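Working notes + data card for the Flarnness tidy-up set. Last touched 4 January 2024. Rough in places, will clean up when there is time.

# flarnness-tidy

Simulated two-arm chores on a white tabletop. Put a book away on a shelf, put stuff in a box, that kind of thing. Question behind the whole set: can a machine do the boring bits of housekeeping yet? Short answer so far – some of them, slowly, if the table is clear.

Maintained by Leonilde Guerreiro. Sim side built on Lancombe, policies trained with Isthorpe.

## Whats in it

- 400 training episodes, all teleoperated
- 490 policy rollouts, kept whether they succeeded or not
- 4 chore families (see below)
- rendered frames, joint states, gripper open/close, one line of instruction text per episode

No real-robot data. There is a plan for some, no date.

## Chores

1. `shelve` – book from table to shelf compartment
2. `box` – small item into open box
3. `handover` – pass from one arm to the other, then place
4. `clear` – move everything off a marked area

`shelve` is the one people ask about, so more on that.

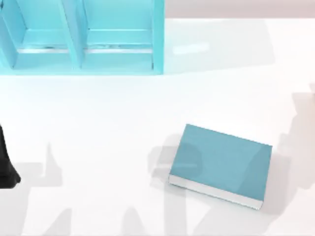
Shelving a book is easy for a kid and still bad for the policies. Grasping is the hard part, not the carrying. A closed book lying flat on a smooth surface gives the fingers very little to get under, and with the book turned on a diagonal like the teal one, the wrist has to rotate before anything else happens. Operators mostly slid the book toward a table edge or pinched it across the short side. Policies copy the pinch and forget the wrist. Then there's the placing: the book has to go from flat to upright and in past the divider, and small angle errors turn into a bump on the panel.

Rollout outcomes are labeled by hand:

- `ok` – upright in a compartment, gripper clear
- `partial` – in the compartment but leaning or sticking out
- `drop`
- `timeout` – most common one for `shelve`

Timeouts are usually hovering. Arm gets over the book, comes down a bit, goes back up, repeats. Time limit is 42 seconds, same for every chore. Raising it did not help much, just more hovering.

## Box

Much better. Open top, big target, sloppy release is fine. If you want a first result in an afternoon start here.

Two things to know. The item start position is randomized but the box is not, so a policy can learn the box location by heart and look smarter than it is. Move the box a hand's width and success falls off hard. We have a shifted-box split for this, use `--split shifted`, and please report it next to the normal number.

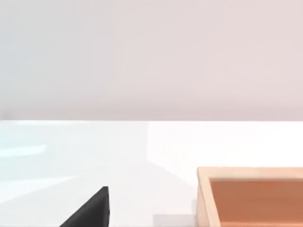 Second thing is the release check. An episode counts as `ok` once the item is below the rim and the fingers are open. It does not check that the arm backed away. A few early policies let go and then sat there with the hand still in the box, which in a real kitchen or packing line would be usless. Filter on `retreat=true` if you care.

## Known problems

- Shading is soft and the tabletop is glossy. Policies trained on it get confused by matte tables. Untested on wood.
- Arm shadows fall across the work area in plenty of frames. Left in on purpose.
- Some `handover` episodes have the instruction text from `clear`. Fix pending.
- October batch was recorded with a slower gripper close. Flag is `slow_close`. Don't mix it in without checking.
- Gavrilă export drops the last frame. Known, minor.

## Loading

```
python load.py --chore shelve --split train
python load.py --chore box --split shifted
```

Needs the Lancombe reader. Frames are decoded on the fly, so first epoch is slow.

## So can they do chores

Putting things in a box, yes, in sim. Handover, on a good day. Shelving, no. `clear` depends almost entirely on how much is on the table, numbers to follow when the labels are done.

Bugs and relabels: open an issue, put the chore name and the episode id in the title.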